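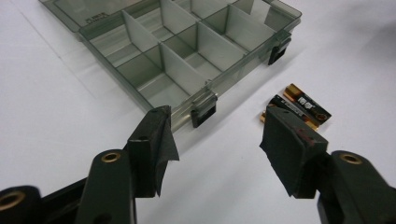 Divided organizer in smoky gray plastic, two black latches.

Soten Match Vest, second version

Every maker of tracking vests says the same thing: wear this little pod between your shoulder blades and you'll understand your team's soccer better. We sell the Soten and we still think that claim needs a hard look before anyone in a Sunday-type league hands over money for a squad set.

What it does well is measure running. The pod logs distance, sprints and top speed, and it draws a heat map of where a player spent the match. Distance was the number we trusted most. We walked and jogged laps of a marked field at Testport with two pods in the same vest, and they stayed within 40 yards of each other over a full session. Sprint counts were shakier. A hard shuffle sideways by a center back sometimes counted as a sprint and sometimes didn't, and Soten doesn't publish the cutoff it uses.

What it can't do is tell you who played well. The app gives each player a "Match Score" out of 100, and we'd ignore it. Our left back finished one game with a 70 after chasing the same winger toward his own goal all afternoon. The holding midfielder, who read everything early and hardly needed to run, came out lower. If your coach picks the team off that screen, you'll end up with eleven people who like to jog.

Jussara Brandão coaches a women's side that used the vests through April. "The heat maps started some good arguments," she told us. "One of my forwards swore she'd been pressing, and the map had her standing on the halfway line. But I could see that from the bench, so I don't know what I paid for."

That seems a fair summary to us. The people who get the most from it are players coming back from injury, who want to keep a lid on their running, and coaches who plan training loads and will look at the figures every week. Teams that look at them for a month and drop it are far more common.

Compared with the others we stock

The Vivo is cheaper and its strap is more comfortable, though the pod takes so long to find a signal that we've missed the first minutes of games. The Guerra has better charts and charges a yearly fee to see them. Soten has no fee at the moment. The terms say this "may change," and you should read that the way we do.

Details

Weight with pod: 741 grains on our scale (Soten lists it lighter, without the strap)
Battery: long enough for a match and extra time, less in the cold
Sizes: youth through XL, running small
Washing: take the pod out, cold water, hang to dry
Phone needed: yes, to download the session, but it can stay in the bag during play
Returns: unworn vests only

Check with your league first. Some referees won't allow a hard pod under the shirt, and a letter from the maker doesn't always change their minds.

Squad orders are handled by Vega Toledo, who will lend one vest for a training session if you ask. Please do that before you order a full set.

Contact us | © Testport Team Supply | Back to top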